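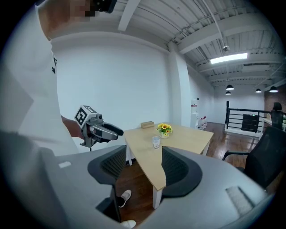 3.2 Occupancy and the decay of carbon dioxide

The build-up of carbon dioxide in a shared room depends on the number of people present, their level of activity and the rate at which outdoor air replaces indoor air. Only the last of these is a property of the building. Earlier work at Rotholm treated activity as constant and assigned every occupant the value for seated office work, an assumption that is hard to defend for rooms where people stand and move between tasks (Figure 2). We therefore kept activity as a separate term in the balance and estimated the air change rate from unoccupied periods only.

Decay periods were taken from the logger records at Skullcombe and Plasari. A period was accepted if the concentration at its start exceeded the outdoor value by at least 400 ppm, if the door sensor recorded no opening, and if the fall was monotonic after smoothing. The outdoor value was read from a logger on the north wall of each building. Of the candidate periods, 2,237 met all of the conditions. Most of the rejected periods failed on the door criterion – cleaning staff enter the Skullcombe rooms in the early evening, when the decay is steepest and most useful.

The air change rate was obtained by fitting a single exponential to the excess concentration. Where the residuals showed a clear break, the period was split at the break and the longer part retained. Breaks of this kind were common at Plasari, where the extract fans are on a timer, and rare at Skullcombe, where ventilation is by window vents alone. Wind speed was not included in the fit. Hettiarachchi House, used as a check site, has a sealed façade and gave the narrowest spread of fitted rates.

Figure 2. Standing activity in a shared room.

Logger drift was corrected by a two-point check at the start and end of the campaign. Two loggers drifted beyond the maker's stated limit and their records were discarded from October onwards. The position of the logger within the room matters more than is often allowed for. A unit placed on a desk responds to the breath of the nearest occupant, and a unit near a vent reads low for as long as the vent is open. All units were fixed to an inner wall above head height, following the layout used by Haque and Wijesinghe, and were left in place throughout.

The rates given in Section 4 are medians for each room. Rooms with fewer than 9 accepted periods are listed but were left out of the regression.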